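**Brass bushings squeak after re-greasing**

**wajid_u:** Pivots on my linkage arms started squeaking again at 1000 cycles. Plain brass bushings, flat plates, lithium grease. The squeak is worst on the left arm. 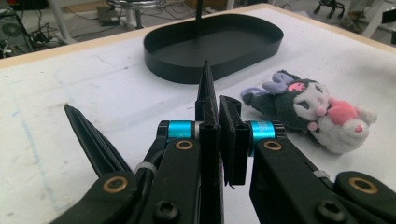 Plate bolts are hex socket, snugged by hand. Is the fix a different grease or a reamed bore?

**trieu_kha:** Ream first. Press fit closes the bore slightly, and grease can't make up for missing clearance.

**bbajpai:** Disagree. I'd check the bolts before cutting anything. Mine squeaked from plate preload — a quarter turn back and it stopped.

**trieu_kha:** Then you had slop at the tip.

**bbajpai:** Measured none. Mosoti shims, 13 per side.

**wajid_u:** Will back the bolts off tonight, then ream if it's still noisy.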